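Filed under: Wardrobe & Accessories / Small Storage

How to sort and store ties so you'll want to wear them again

I love ties. I love them far too much for the size of my wardrobe, and for years they lived in a heap at the bottom of it, slowly turning into one enormous knot. Sorting them out took me a single evening and it was so satisfying that I did my belts straight afterwards! 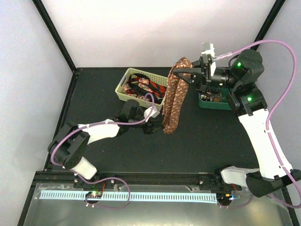
You don't need a special rack or a fancy organiser. A plastic basket with holes in the sides does the job beautifully, and you may well have one already with clothes pegs or old phone chargers in it. Tip those out somewhere else and give it a wipe. Mine came from the Skiten range, but any basket with smooth edges will do. Run a fingertip round the inside first, as silk will catch on the tiniest rough bit of plastic.

Start by undoing every knot

I know, I know. Plenty of us slip a tie off over our heads with the knot still in it, ready for next time. Please stop! Undo it the same way you tied it, backwards, and don't yank the thin end through. Let each tie hang over the back of a chair while you do the rest, and give the creases a chance to drop out.

Sort by pattern

I tried sorting by colour and got into a terrible muddle (is rust a brown or an orange?). Pattern is so much easier. Stripes go in one group, small repeating prints in another, paisleys and teardrops in a third, and plain ones wherever there's room. When you're standing there at 6 in the morning with a striped shirt on, you know straight away which pile to leave alone.

Fold or roll?

For everyday ties I fold. Pick the tie up by the middle so both ends hang down, let it settle, then lay it on the table and fold it in half once more. Keep it loose. A hard crease across the front of a tie is a nuisance to get rid of.

Rolling is better for anything going in a suitcase. Begin at the narrow end, with the front of the tie facing outwards, and roll gently until you get to the point. It should feel a bit squashy. If it's as tight as a bandage, let it go and start again.

Knitted ties should always be rolled, never hung, or they'll grow. I have one by Rathjen that now reaches well past my belt.

Filling the basket

Lay the folded ties in side by side, overlapping a little, with part of each pattern showing. Don't press them down. Five or so everyday favourites is plenty for a small basket, and the wedding-and-interview ones can go in a drawer.

Cufflinks, tie clips and collar stiffeners want a container of their own. Metal clips leave little pulls in the fabric if they're left in with the ties, and stiffeners simply vanish.

Allow 15 minutes for a modest collection and rather longer if, like me, you stop to try them all on.

Rigoberto Ospina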